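Kurkus Bench Notes: Desktop Tower Teardown and Rebuild

Version 5
Maintainer: Ysaline Texier
Last revised: February 11, 2022

Summary

Kurkus is a set of written procedures and part records for taking apart and rebuilding used desktop towers. The text files cover case opening, drive removal, memory removal, processor removal and cable routing. Power supplies and displays are treated as sealed units and are not opened at any point.

The set was started at the Mallar workshop to replace a binder of loose sheets. It is meant for people who already know how to handle bare boards and need a fixed order of work and a consistent vocabulary for the parts.

Contents

procedures/ holds one plain text file per operation, numbered in working order.
parts/ holds one record per removed part, in CSV.
terms.txt is the list of approved part names.
faults.txt lists fault codes and their definitions.
CHANGES lists edits by version.

The parts directory has 3007 records. Records from the Fleury batch were entered by hand and use the old column order; the script convert_fleury.py rewrites them. Run it before merging, or the condition and location columns will be swapped.

Working position

Towers are laid on their side with the side panel off and the motherboard at the bottom of the open case. All directions in the procedures assume this position. "Up" means away from the bench. "Left" and "right" are avoided in the newer files, as the meaning changes with the side of the bench the reader stands on. Use the names of neighboring parts instead: "the RAM slot nearer the CPU socket", "the drive cage side".

Mains power is disconnected before the panel comes off. The wrist strap is clipped to bare metal on the chassis. 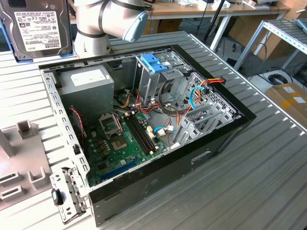
Does the processor have to come out before the memory?

The memory comes out first. Procedure 04 covers RAM and procedure 06 covers the CPU, and the socket frame is opened only after the slots nearby are clear. If a tower arrives with the socket already empty, enter "absent" for the CPU and continue with 07.

Part names

Use the terms in terms.txt exactly. The most common errors are listed below.

Drive cage: the metal frame that holds the drives. Do not write "bay" for the whole frame.
Drive latch: the plastic piece that locks a drive or cage in position.
Retention frame: the metal part that clamps the CPU in its socket. Do not write "lid".
Slot cover: the metal strip that closes an unused expansion position.
Power lead: any cable from the power supply.
Data cable: any cable carrying drive data. Record the connector type in a separate column.

Cable color is recorded but never used to identify a cable. Data cables of the same type come in several colors, and some Drukico towers were recabled before they reached us. Trace each cable to both ends and record the two end points.

Record format

Each row in parts/ has these columns, in this order:

tower_id, part_name, connector, color, condition, location, fault_code, note

Condition takes one of four values: good, worn, damaged, absent. "Good" refers to physical condition only and says nothing about whether the part has been tested. Test results go in the note column with the prefix T:. Leave fault_code empty when no fault is known; do not enter zero.

Drive serial numbers are not recorded. Drives are logged by tower_id and position, then passed to the wiping station with the label left on.

Known problems

Procedure 07 gives the wrong screw length for the narrow Drukico case. The correction is in CHANGES and will be moved into the file in the next version.

The note column is limited to 30 characters in the old entry form. Earlier notes may stop mid-word.

In 12 records the part_name is "cable" with no end points. These towers have been rebuilt and the rows cannot be completed. Exclude them from any count by cable type.

Corrections

Send corrections to the maintainer with the file name and line. New part names need a one-line definition. The next revision is planned for November.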